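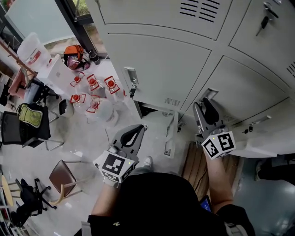

Évaluation du kit Prinari — rapport de projet, groupe 4
Ilham El-Sayed, Oskari Lappalainen, Karine Lapointe

1. Ce que nous devions vérifier

Hiebert vend le kit Prinari comme une solution « prête en dix minutes » : deux pinces tenues à la main, des blocs de marqueurs aux poignets, un logiciel de suivi. La brochure promet que n'importe quel débutant produira des démonstrations utilisables dès la première séance. Notre encadrante, Mererid Rosser, nous a demandé de juger cette promesse sur une tâche banale, ouvrir et fermer des casiers métalliques.

2. Déroulement

Nous avons enregistré 132 démonstrations sur les 300 prévues. Le retard vient surtout de l'étalonnage, à refaire à chaque changement d'opérateur — la notice n'en dit pas un mot. Les poignées encastrées posent un vrai problème : il faut y engager le bout du doigt de la pince, et le poignet tourne alors assez pour qu'un marqueur se présente de biais. Les clés qui pendent aux serrures gênent aussi l'approche.

3. Résultats

Le suivi de la main gauche, qui bouge peu dans cette tâche, est correct. À droite, le logiciel perd la position dans 10 essais, presque toujours au contact de la poignée, donc au moment qui nous intéresse. Le fournisseur parle de « micro-interruptions ». Nous avons écarté ces essais.

4. Avis

À 500 euros, le matériel se défend. L'argument du débutant autonome nous paraît en revanche peu sérieux, et nous ne recommandons pas l'achat d'un second kit avant d'avoir essayé la mise à jour annoncée pour avril. Les fichiers bruts sont chez Karine.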